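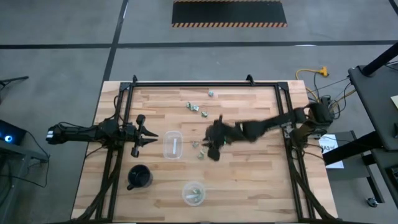 A butcher-block tabletop with a black mug, clear plastic containers and several small crumpled silver-green pieces.

A butcher-block top is a flat work surface made from strips of wood glued side by side. It is used for kitchen counters, desks, craft tables and workshop benches. The name comes from the thick blocks on which butchers cut meat, though most tops sold today are much thinner and are not meant for chopping.

Construction

There are three common ways to lay the strips. In edge-grain tops the narrow edges of the boards face up, which gives a striped surface that resists bending. In face-grain tops the wide faces are turned up, so the pattern is broader but the surface dents more easily. End-grain tops show the cut ends of the wood and look like a checkerboard. They are the heaviest and usually the most expensive.

Maple, birch, beech, oak and rubberwood are the usual species. Strips from different boards are mixed in one panel, and the color can run from pale tan to honey or light brown within a single top. Some makers sort the strips by shade before gluing and charge more for an even color.

Manufacture

Boards are dried, planed and ripped into strips, then glued and held in a press until the glue sets. The panel is sanded and cut to length. Long strips may be made from shorter pieces with finger joints, visible as small zigzag lines.

The Rendel mill at Ostum made edge-grain panels for school and office furniture. Its standard desk panel was 161 centimeters long and 84 centimeters deep, and the plant could press up to 300 panels a day. Production later moved to a site run by Sayegh, which kept the same sizes. The Lernano range of work tables used these panels on steel legs, and spare tops were listed under the catalog number 518.

Finish and care

Tops used for food are normally treated with mineral oil, or with oil and beeswax. The oil has to be renewed when the wood looks dry. Desks and benches are more often sealed with varnish or hardwax oil, which leaves a harder surface that can be wiped with a damp cloth.

Standing water causes dark stains and can open the glue lines. Mugs leave rings on oiled wood, and coasters are commonly used. Light scratches can be sanded out along the grain and the spot oiled again - varnished tops usually need the whole surface redone.

Wood widens and narrows with the humidity of the room. Tops are therefore fixed with slotted brackets or oversized screw holes that allow some movement across the grain. Coating the underside as well as the top helps prevent cupping.

See also
Countertop
Cutting board
Workbench
Wood finishing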